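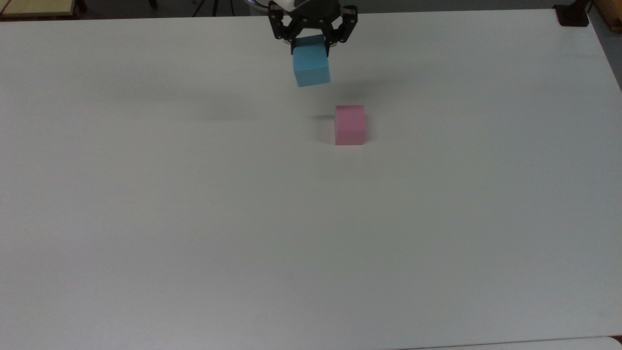 Reporter, Banking and Real Estate -- The Garville Ledger Line

We're hiring a reporter to cover the money side of Garville and the three counties around it: the banks, the developers, the lawsuits between them, and the state officials who keep an eye on both.

It's a great beat. McKinnon Savings is in the middle of settlement talks with the state over its old mortgage book. The Prindbridge waterfront has changed hands 2 times and the newest owners are already suing the sellers. Half of the people involved used to work for the other half, and most of them pick up the phone!

What you'll do

You'll write 3 or 4 short items a week for the morning column, plus a longer story every month or so when you've got one worth the room. Some of the short ones will come from court filings and some from a letter that a person in the right office thought you should see. We love those, and we check them hard before they run.

You'll also sit in on earnings calls for the regional banks, go to zoning hearings (they run late, bring a snack), and take a turn writing the evening email, which goes out at 5:30 to 2586 paid subscribers. They write back. They're sharp, and a good number of our best stories started with a reply to that email.

You'd work most closely with Nikau Trevaskis, who edits the column, and Saeed Esfahani, our courts reporter. Nikau is a careful line editor and will talk through a lead with you for as long as it takes. Saeed knows every clerk in the county building and is happy to share.

What we're looking for

Two years or more of reporting, on any beat. You don't need a finance background, but you should be able to read a balance sheet or be eager to learn how -- we'll pay for the course.

You should be comfortable calling people who would prefer you didn't, and fair to them once they answer. Clean, quick copy matters a lot here. So does knowing when an item isn't ready.

Experience with public records requests is a plus. So is Spanish.

The details

Full time, based in our office on the second floor of the Tiltora Building in downtown Garville, with two days a week from home if you like. Health and dental from the first day, three weeks of vacation, and a $900 yearly allowance for books, classes or records fees. We'll send you the pay range before the first call.

How to apply

Send a resume, three clips, and a short note on a local business story you think everyone missed, ours included. Address it to Nikau Trevaskis. Links are fine for the clips. We're reading applications through the end of May and will answer every one.

The start date is flexible, and we can wait for the right person to finish up where they are.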